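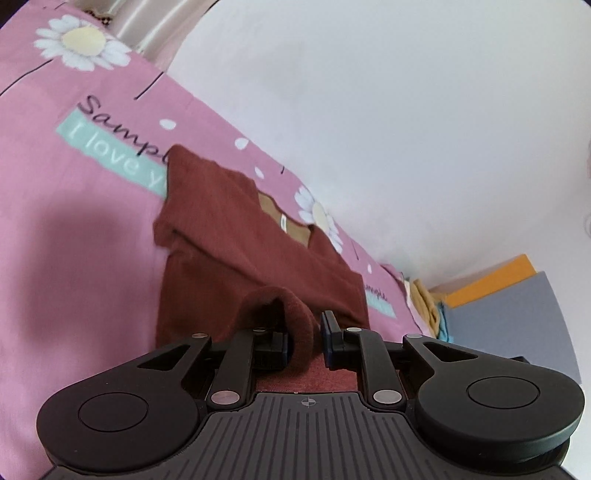 Nallow Wool Wash, 512 ml bottle

Home > Laundry > Wool and knits > Nallow

In stock. Ships from the Drulard warehouse, weekdays before 3 p.m.

Nallow is a no-rinse liquid wash for wool, cashmere, alpaca and whatever your aunt's mystery yarn was made of. You put a capful in a basin of cool water, put the sweater in, and go do something else for fifteen minutes. Then you press the water out, roll the sweater in a towel and lay it flat. There is no step where you get to wring it. We know you want to.

One bottle does 60 sweaters at the normal dose. People who dose by eye get fewer, and people who dose by eye with the cap off get one.

What's in it

Water, a mild plant-based cleanser, a little lanolin and a preservative so it doesn't go off under the sink. The scented version adds cedar. The unscented version smells faintly of nothing, with a hint of sheep from the lanolin that goes away as the wool dries. No bleach, no brighteners, no enzymes. Enzymes are great on gravy, but they break down protein, and your sweater is protein.

Using it by hand

Fill a basin or a clean sink with cool water, enough to cover the knit. Add one capful of Nallow and swish. Turn the sweater inside out, push it under and leave it alone. Cuffs and collars can have a gentle squeeze. Lift it out with both hands under it — wet wool is heavy and will happily grow four inches if you pick it up by the shoulders.

Dry it flat on a towel or on the Brullis mesh rack (sold separately, folds up, pinches fingers). Turn it over once the top feels dry.

Using it in a machine

Half a capful, wool or hand-wash cycle, cool water, lowest spin you've got. Front loaders are kinder than top loaders. If your machine has no wool cycle, it has an opinion about wool, and you should use the sink.

A few words on color

Rust, red, navy and black are the usual bleeders. Wash them alone the first couple of times. Some dye in the water is normal. A lot of dye in the water is between you and whoever sold you the sweater.

Pilling

Nallow won't remove pills. Neither will anything else that comes in a bottle. For that we carry the Akande sweater comb, a flat little thing with fine teeth that works on medium and heavy knits. Lay the sweater on a firm surface, hold it taut and comb in one direction. Skip it on mohair unless you want less mohair.

Storage

Clean before you store. Moths like wool, but they really like wool with soup on it. Fold knits, don't hang them, and keep them in a lidded bin or a zip bag.

Details

Volume: 512 ml
Scents: cedar, unscented
Shelf life: two years, one if you keep losing the cap
Dose: one capful by hand, half by machine
Refill: 300 ml pouch, same formula, less plastic
Not for: silk velvet, leather trim, dogs

Returns

Unopened bottles can come back within 60 days. Opened bottles are yours. Shrunken sweaters can't be returned to us or to their former size, though they do fit some teddy bears.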